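Maths after the bell: a chat with Treasa Kavanagh

I'd been meaning to talk to Treasa Kavanagh ever since my niece came home from Macaraeg Primary and asked for more fractions. More! Of her own free will! So I rang the school, and Treasa, who leads maths there, gave me a whole lunch break and most of her sandwich.

She came to Macaraeg from Lavmont Juniors, where she taught Year 5. "I was the child who cried over long division," she told me. "I still remember the page in the book. So I've got a lot of time for anyone who goes quiet when the number lines come out."

What has changed since March is the way lessons begin. Each class, from Reception up, now starts with a problem on the board and no explanation at all. The children talk to a partner, scribble, rub it out, and only then does the teacher step in. I asked whether that wasn't a bit frightening for the little ones (it would have been for me).

"It's noisy," she said. "The first fortnight was dreadful, I won't pretend. Year 2 wanted to be told the answer and so did I, half the time. Then one morning a boy put his hand up and said he'd got it wrong in an interesting way, and I nearly hugged him."

The Year 4s have their tables check coming, and I wondered how she squares all that talk with plain old learning by heart. She doesn't see a quarrel between them. They chant, they play bingo, they do 3 minutes on Olteo before break, and the class total goes up in the corridor. It stood at 1213 correct answers when I visited, and the class next door had 1379, so feelings were running high.

Then there's homework. Treasa has cut it to 2 short tasks a week, and one of them has to be done at the kitchen worktop or the bus stop or wherever the family happens to be: weighing flour, working out change, guessing how long the pasta will take.
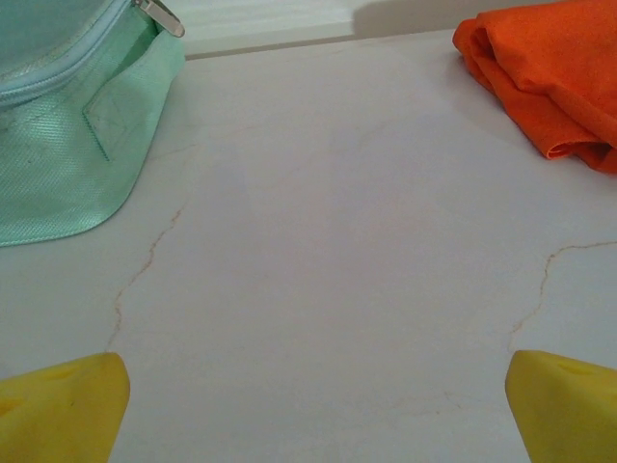 Aiguo Tang wrote to me afterwards that the kitchen tasks were the first maths homework in his house to finish without a slammed door, though he'd like the answers sent home too, as he'd got the one about the pasta wrong himself.

I passed that on and Treasa laughed. "He can have the answers. He has to show his working, mind."

Next term she's taking Year 6 to the maths day at Nokasholm, where they'll be up against schools twice the size. She has already booked the coach and is still looking for a parent who doesn't mind sitting at the back.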